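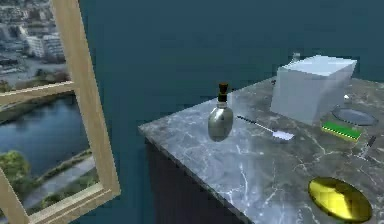 10 Sep 2025. Reed contacts, second bench run, continuing from the July pages. Purpose is still to find out why the Bandness depot gets open-circuit alarms on contacts that test fine when the tech arrives. Araceli Robles brought back four returned units plus the magnets that were paired with them, and I have twelve new ones from the same Holst carton as controls. The returned units all came off steel roller doors and personnel doors, with one exception, which was off the site office window. For that one I've been thinking about where the magnet ought to sit on plain timber. I'd put the contact on the post well clear of the join with the crossbar, so there is a flat run of wood to screw into. Steel is a different problem and the rest of this entry is about steel.

Setup. Same jig as July: fixed plate, sliding carriage, dial gauge on the carriage, contact screwed to the plate and magnet to the carriage. Loop supervised by the Bolarar panel with the standard end-of-line resistor. I log the gap where the loop opens going out and where it closes coming back. Five passes per unit, and I throw out the first one. Carriage moved by hand wheel. Spacers under both halves unless noted.

Control units on a timber plate: all twelve open within a millimetre or so of each other and close again with the usual bit of lag. Nothing to write home about. Same twelve on a mild steel plate with no spacers: opening gap drops by close to half on every unit. We knew that from the data sheet, but it was worth seeing on our own jig. With the 6 mm plastic spacers back in, most of the lost gap comes back. With spacers under the contact only, you get some of it. With spacers under the magnet only, you get more of it. I had that the wrong way round in my head, so correcting it here for whoever reads this next.

Returned units, on timber: three of the four behave like the controls. Unit 3 is slow to close on the way back in and on two passes didn't close until I tapped the plate. Reed is probably sticking. Bagged and labelled, not to go back into stock.

Returned units with their own magnets, on steel, no spacers (how they were fitted at site, according to Araceli): all four open at a gap that I would call marginal for a roller door. A roller door in wind moves more than that. I want a number for the door movement before I say so in the report, and we don't have one. Araceli is going to clamp the spare gauge to the door track next visit and leave it for an afternoon.

Swapped the magnets around as well. Returned contacts with new magnets gain a little gap, new contacts with returned magnets lose about the same. So the old magnets are a bit weaker, or two of them are. Both of those have a chip off one end. Could have been dropped at install, could have been hit by a pallet jack. No way to tell from the bench.

Alarm log. Pulled the panel history for the period, 3,916 events in all. Most of those are ordinary opens and closes inside working hours. Filtering to the armed periods leaves 1,096, and filtering again to opens that restored in under two seconds leaves 145. Those are the ones the depot is complaining about. I sorted them by zone and the two western roller doors account for most of them. The window zone has three. I would leave the window alone apart from replacing the contact, given it was unit 3.

One thing I didn't expect: the panel's loop response time had been set to its fastest value on every zone. On the bench I set it that way, put the carriage at the edge of the opening gap and flicked the plate with a fingernail, and got an open logged every time. Put it to 500 ms and did the same, and nothing was logged until I moved the carriage out properly. That doesn't fix a badly fitted contact but it would knock out a lot of the rattles. Need to check with the monitoring people at Cativness before changing it at site, as they may have a maximum written into the service agreement. I have not found a copy of the agreement.

Defeat check, since the client asked. Held a second magnet against the outside face of the steel plate and tried to keep the loop closed while winding the carriage out. On the 3 mm plate I couldn't do it with a fridge-type magnet and could with the large block magnet from the parts drawer, though it took some hunting to find the spot. On timber it is easier with either. The balanced contacts we have on order should open when a second magnet comes near, and I'll run the same test on them when they arrive. Until then the report should say plainly that the fitted type is a basic contact and offers little against someone who knows it is there and has time on their own inside the building. The client's own question was about staff, so it matters.

Tamper loops: two of the four returned units had the tamper pair twisted together in the junction box and never taken back to the panel. Araceli saw the same in both western door boxes. So a cut to the contact cable there would show as an open zone only when armed, and during the day it would look like a door being opened. Needs rewiring whatever else we decide.

Jobs
Spacers under both halves on all roller doors, photograph each one with a ruler in shot.
Rewire tamper pairs at the west boxes, test each by lifting the lid.
New contact at the office window, screwed and not taped.
Door movement reading from the west track, Araceli.
Ask Cativness about the response time limit.
Cut unit 3 open once the client has signed off on it. Don't bin it before then.

The hand wheel on the jig has backlash again - half a turn before the carriage moves. I took all the opening readings winding out and all the closing readings winding in, and read the dial each time, so the numbers stand. Grub screw needs replacing before the next run.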